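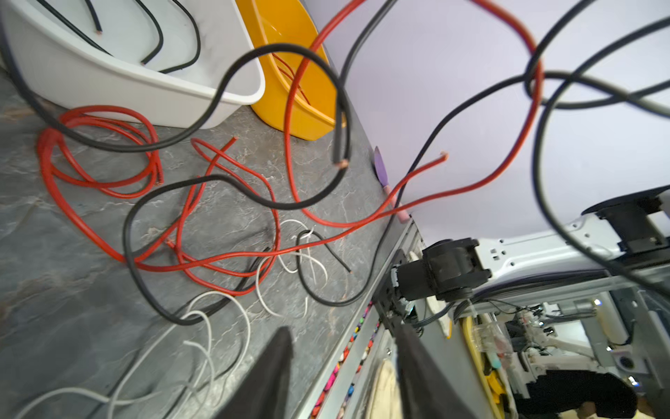 Short Lengths, Sorted by Color

Offcut wire is usually the last thing a workshop gets organized about. Oona Lindqvist looks after wire stock at Ikaline, where the short pieces are sorted into trays, coiled and put back into use. She spoke to the Bultora newsletter about tangles, coil size and what goes in the scrap.

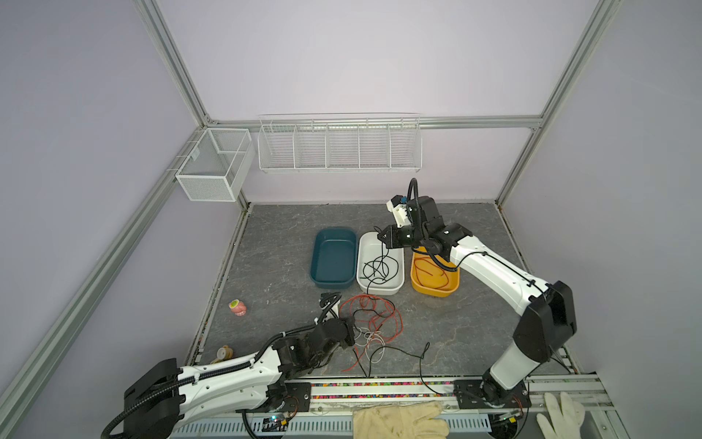 Words: Teemu Kiiskinen
Bultora newsletter, July issue

Lindqvist's system starts with color. Black goes in one tray, red in another, white in a third, and a piece stays with its color until it has been measured.

"People want to sort by length first," she says. "You can't judge the length of something that is knotted into four other things. Color you can see while it's still in the pile."

The pile in question was red, black and white wire, spread over a gray work surface with a stone pattern. Some of the ends were stripped, with copper showing. Lindqvist treats bare ends as the main cause of slow work.

"A stripped end is a hook. The strands spread, they catch on the next wire, and when you pull, you tighten everything. So I find the ends before I pull on anything. If the strands are splayed, I twist them closed with my fingers. Then the end goes back the way it came."

She works from the outside of the tangle and lifts loops instead of dragging them. Thick cable comes out first where it can, as it holds its curve and props up everything lying over it. Thin white wire is left until late. It kinks easily, and a kink in thin wire is where it later breaks.

Her rule for length is fixed. Anything under 38 centimeters is scrap at Ikaline. Pieces from there up to 57 centimeters are kept straight and tied in bundles. Longer pieces are coiled.

"The 38 came from the jobs we do. The shortest jumper we make regularly needs that much with both ends dressed. Another shop would have another number. What matters is that it's written on the wall and you don't argue with it at the bench."

Coils are wound by hand to 16 centimeters across and secured in one place with a reusable tie. She winds with the natural bend of the wire and gives it a half twist on each turn, so that it lies flat. A coil that springs open in the tray has been wound against its set, and she winds it again.

The trays are plain rectangular plastic ones. Lindqvist previously used deep tubs from Zostamell and went back to shallow trays after 3 months.

"In a deep tub the bottom layer is lost. You put wire in and you never see it again until you tip it out, and then you have the same tangle you started with. In a tray, if a cable hangs over the front rim, you see it and you deal with it."

Wire baskets on the back wall are the next stage. The long one is divided into five compartments, and she would give each compartment a single gauge. She is less sure about the small one with the divider – ties on one side and labels on the other is her current thinking.

Asked about labels, she is brief. Gauge and length, in pencil, on paper tape. Marker fades on the tape she buys from Salminen, and printed labels take longer than the coiling does.

Scrap is stripped on Saturday mornings, with copper and insulation kept in separate bins. Pieces with damaged insulation go there too, whatever their length. "Don't cut out the bad section and keep both halves," she says. "You end up with two short pieces and you've handled the thing twice."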